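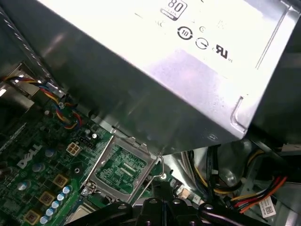 Bench PC check – my running list for the workshop

I redo this list every June, when the Staltside room gets hot and the older desktops start shutting themselves off. Same order every time, because the one year I skipped around I forgot a whole row. Comments are mine unless I put a name on them.

BEFORE THE COVER COMES OFF

1. Power cord out of the wall and out of the machine. Both ends!
OK. Alper likes to leave it in the back "for grounding" and we've argued about this plenty. On my bench it comes out.

2. Hold the power button down for a bit after unplugging.
OK.

3. Bench clear, no drinks, screw tray within reach.
Not OK when I got there. Moved one coffee (Gönül, I know it was yours).

COVER OFF – POWER SUPPLY

4. Casing: dents, rust, scorch marks, anything bulging.
OK. Bare metal, so the bench lamp bounces right off it. I tilt the lamp until I can see the surface properly, otherwise you're just inspecting glare.

5. Markings still on it.
OK. 80 PLUS logo is there and so is the recycling circle with the 10 in it. Some of the fainter print I had to leave for when the lamp was moved, see item 4.

6. Casing screws seated, none missing.
OK. Finger test, then the screwdriver. Do not open the supply itself, ever. If you think the trouble is inside, tag it and it goes to Muammer.

BOARD AND WIRING

7. Fan wires: nicks, melted spots, anything pinched against the chassis wall.
OK, with a comment. Red, yellow, blue and black all twisted together, and they come past the metal side before they plug in. I ran a finger along the whole bundle and found no bare copper. I'd still like a sleeve on it where it passes the metal – Consuelo has a bag of them from the Nastton order.

8. Board screws snug.
OK. Snug means snug, please don't lean on them.

9. Four-pin power connector on the board: browning, cracks, bent contacts.
OK. It's the white one next to the DELL logo, if you're hunting for it.

10. Dust in the side perforations.
Brushed out. I do this one even when they look fine, it takes no time at all and I find it weirdly relaxing.

CLOSING UP

11. Tools counted back into the tray, cover on, sticker initialed.
Done, but we're nearly out of stickers. I've asked for another roll.

TO FOLLOW UP

Sleeve for the fan wires (me, once I get hold of Consuelo).
Stickers.
Second lamp for the end bench, which I've now asked for twice – pretty please.

Checked by Ayten Ekinci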